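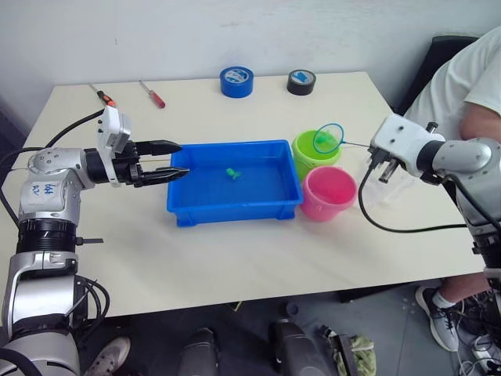

The Vakau arms at the fish tray, with the net held over the green cup.

Vakau is a homebuilt two-armed robot put together by members of the Skiltstead shared workshop. It is best known locally for its fish-scooping task, in which toy fish are lifted from a shallow tray of water with a small hand net. The project was started by Trinidad Tapia and Vicente Bustos, who wanted a bench robot that could handle wet, slippery things — a surprisingly rich problem for such a small setup!

Design

The two arms face each other across a white table, each with its own gripper. The left one has long, tapered jaws, while the right has shorter fingers that can hold the net by its thin handle. Olga Jara wrote the control program, called Hukance, during 13 weeks of evening sessions. It runs on a secondhand desktop computer and lets either arm be stopped without halting the other.

Fish task

The task calls for the net to pass under a floating fish, rise slowly and swing across to a cup. Water makes this delightfully tricky, as even a gentle push sends the fish drifting away. Javiera Cisternas logged 189 attempts with the first version and found that most misses came from lowering the net too fast. Version 3, finished in December, added a slower entry and a short pause for dripping.

Later work

Ayanda Engelbrecht is adapting the program for Cabral, a smaller one-armed machine at the same workshop. The build notes run to 28 pages and include wiring plans, joint settings and a very thorough chapter on keeping cables out of the way.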